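Waxed canvas vs. leather for a tool roll — is the Quintanilla kit worth it?
Leatherwork and Sewing > Bags and Cases

hernwood_d
Posted 9:14 am
I've been sewing tool rolls for two years, mostly veg tan with a cotton lining. A shop called Tirard now sells the Quintanilla kit, precut waxed canvas with thread and two straps, and claims it will "outlast leather." Outlast which leather? They don't give a weight or a tannage. Has anyone here bought one and used it hard? 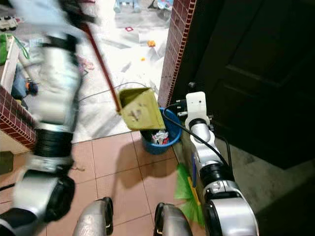 I'm asking because a customer wants a roll for chisels, and I don't trust canvas around a sharp edge. Price isn't the issue.

Sunita Yazzie
Posted 10:02 am
Bought it in February. My notes:

1. The canvas is decent. The wax is uneven near the fold.
2. The thread is thin. I pulled it out and used my own.
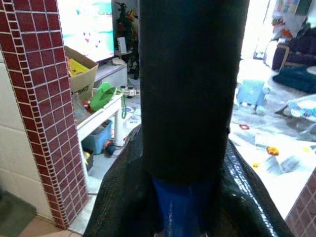

3. The straps are bonded leather. They cracked at the second hole.

I'd call it a pattern with some free cloth.

G. Yaman
Posted 10:40 am
I disagree on the thread. Mine has held fine with a saddle stitch. If you ran it through a machine, that could be your problem.

Sunita Yazzie
Posted 10:51 am
Hand sewn, waxed, two needles. It frayed before I got to the end of the first pocket.

Ignacio M
Posted 1:27 pm
Does anyone believe the "3031 flex cycles" number on the product page? Flexed how, and by whom? I wrote to ask and got a coupon code back.

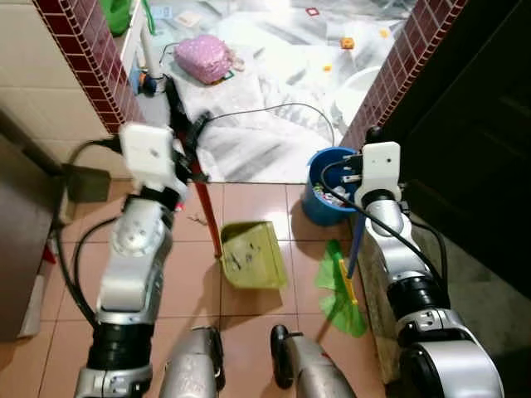 Broom and dustpan by the doorway

I'd still take canvas over cheap split leather.

hernwood_d
Posted 2:15 pm
So would I, but nobody here is comparing it to cheap split. For chisels I'm leaning toward leather pockets on a canvas body — more work, and the seam gets thick where they meet. 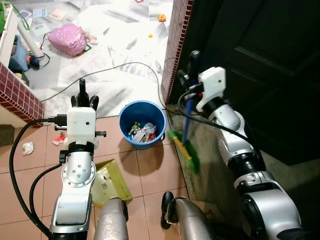
Skiving the pocket edge helps, though I've gone right through doing that more than once. Has anyone tried the Furunura needles on a seam like that?

Delphine
Posted 4:33 pm
They bend. Punch your holes first and any decent needle will do.

G. Yaman
Posted 4:48 pm
Never bent one of mine. What thickness are you sewing?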